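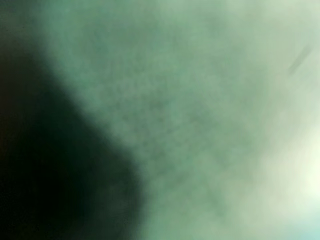 Green at very close range, out of focus.

Visit report: Pandusard finishing works, Misine
October 2025

The works opens its dye house and finishing hall to outside visitors twice a year. I joined the afternoon tour, which follows the cloth from the gray goods store to the shipping dock and takes just under three hours including the safety talk. Ear protection is handed out at the gate. Closed shoes are required and loose scarves have to be left in the lockers.

Pandusard does no weaving. Fabric comes in from outside mills on rolls, unbleached, and leaves dyed, finished and inspected. Most of the output is contract upholstery and covering fabric for partitions, plus a smaller line of felted table and bench coverings sold under the name Nadar. Greens and grays make up the larger part of Nadar orders at present. The site manager put this down to one large library client and did not claim it as a trend.

Gray goods store

The store holds up to 700 rolls on steel racking. Rolls are booked in by mill and batch number, and a strip is cut from the outer end of each for a trial dyeing. Two rolls from the same mill can take dye differently if the yarn lots differ, and the strips are where this shows up. A bundle of rejected strips was passed around the group. The differences were small but plain enough once the pieces were laid edge to edge on a white bench.

The store is unheated. Rolls are moved into the preparation room the day before use so that the cloth comes up to hall temperature.

Dye house

Piece dyeing is done in closed machines, with the fabric circulating as a rope. The bath for the wool blend we watched was held at 82 degrees Celsius, below the boil, to limit felting. Holding time depends on the shade. Pale grayed greens are described by the staff as the difficult ones: they are built from three dyes at low concentration, and a small error in any one of them pushes the color toward blue or brown. Dark shades forgive more.

Recipes are stored and dispensed by a system called Zongate, which currently lists 2,506 active shades. Powder dyes are still weighed by hand for small lots, in a booth with extraction. The screen over the booth shows the target weight and locks the next step until the scale agrees.

The floor is wet and noisy here, and the guide's remarks were hard to follow from the back. Visitors who want the process detail should stand near the front or ask for the handout, which covers the same points.

Finishing hall

After dyeing the fabric is opened out, squeezed, and dried on a stenter frame, which grips both edges and sets the width. The Nadar cloth then goes through a raising machine and a shear. Raising pulls fiber ends up out of the surface and the shear cuts them to an even height. A sample taken before raising and another taken after looked like two different shades to me, though they came from the same roll. The raised surface scatters light and reads paler and grayer. Shade approval is for this reason done only on finished cloth.

Pile direction also matters. Panels cut head to foot from one roll can look mismatched if one of them is turned around, so every roll leaves with an arrow on the back selvage.

Inspection

Each roll is run over a lit table at slow speed. Faults are marked with a colored thread at the edge and logged by position. The common ones are slubs, oil spots, and cloudiness, which is the term used for patchy dye uptake over an area too broad to cut around. Cloudy rolls go back for overdyeing in a darker shade, usually charcoal. The first-pass rate for the previous quarter was posted on the wall at 91 percent.

Shade is checked in a gray-painted cabinet under three light sources. We were given a pair of green swatches that matched under the daylight lamp and separated clearly under the store lamp, one turning slightly yellow. The meter had passed both. The inspector's judgment takes precedence over the meter if they disagree.

Practical notes

The remnant shop next to the gate sells ends by weight and takes cards only. Stock on the day was mostly gray, with some heavier green felted pieces suitable for bench tops or drawer liners. Parking is limited to the lower lot. The next tour is planned for November; places are booked by email, and the group size is kept small on account of the narrow walkway beside the stenter.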